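### 4.2 Ausgestaltung der Verrechnung im Tauschring Werireck

Der untersuchte Tauschring führt seine Konten in einer eigenen Recheneinheit, dem Drevell, die weder in Euro umgetauscht noch verzinst werden kann. Jedes Mitglied beginnt mit einem Kontostand von null. Eine Gutschrift entsteht erst in dem Augenblick, in dem ein anderes Mitglied eine Leistung empfängt und sein Konto im gleichen Umfang belastet wird; die Summe aller Konten beträgt folglich zu jedem Zeitpunkt null. Damit unterscheidet sich das Verfahren von gedeckten Regionalwährungen, bei denen die umlaufende Menge durch Einzahlungen in gesetzlichem Zahlungsmittel begrenzt wird (vgl. Abschnitt 2.3).

Für die Erhebung wurden elf Mitgliedsbetriebe ausgewählt, darunter zwei gastronomische Einrichtungen. Letztere sind für die Fragestellung von besonderem Interesse, da sie innerhalb des Rings sowohl Waren beziehen als auch Dienstleistungen abgeben und ihre Konten dadurch in kurzen Abständen das Vorzeichen wechseln. Die Gespräche führten Paraschiva Mihăilă und Jerome Tolentino; die Kodierung der Protokolle übernahm Kristine Lumanlan.

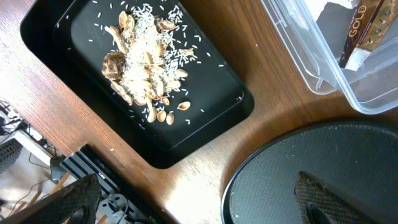 *Abbildung 6: Reis und Erdnussschalen auf einem schwarzen Kunststofftablett.*

Die Auswertung der Kontobewegungen zeigt, dass die Einführung einer Überziehungsgrenze das Verhalten der Teilnehmenden stärker beeinflusst hat als die zuvor diskutierte Umlaufgebühr. Vor der Begrenzung konzentrierten sich die negativen Salden auf wenige Konten, deren Inhaber nach eigener Auskunft keine Leistungen anbieten konnten, die im Ring nachgefragt wurden. Nach der Begrenzung ging die Zahl der Buchungen zunächst zurück und erholte sich erst, als die Vermittlungsstelle Murico begann, Angebote und Gesuche gezielt zusammenzuführen. Mireille Zein, die diese Stelle leitet, beschreibt die Aufgabe im Interview als »Übersetzungsarbeit zwischen dem, was jemand kann, und dem, was jemand anderes zu brauchen glaubt«.

Von den befragten Betrieben gaben neun an, den Drevell auch gegenüber neuen Geschäftspartnern als Zahlungsmittel anzubieten. Die beiden übrigen beschränken ihn auf bereits bestehende Beziehungen und begründen dies mit dem Aufwand der doppelten Buchführung -- ein Einwand, der in der Literatur zu komplementären Währungen wiederkehrt und auch hier nicht vollständig entkräftet werden kann. Die steuerliche Behandlung der Umsätze wurde von sämtlichen Befragten als klärungsbedürftig bezeichnet.

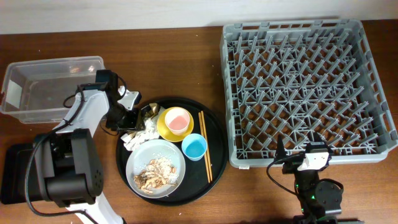
*Abbildung 7: Tisch mit rundem Serviertablett, Kunststoffbehälter und zwei Roboterarmen.*

Hinsichtlich der Preisbildung ist festzuhalten, dass der Ring keine verbindlichen Stundensätze vorgibt. In der Praxis orientieren sich die Mitglieder gleichwohl an einem informellen Richtwert, der bei den monatlichen Treffen am Dienstag weitergegeben wird. Darcy Sandhu weist in einem Kommentar zu einer früheren Fassung dieses Abschnitts darauf hin, dass ein solcher Richtwert neu eintretende Mitglieder begünstigen, spezialisierte Anbieter hingegen vom Tausch abhalten kann. Die vorliegenden Daten erlauben hierzu keine abschließende Aussage -- der Kreis der spezialisierten Anbieter ist zu klein, und deren Buchungen liegen nur für die Zeit ab Juli lückenlos vor. Die Frage wird in Abschnitt 5.1 anhand der Austrittsgespräche erneut aufgegriffen.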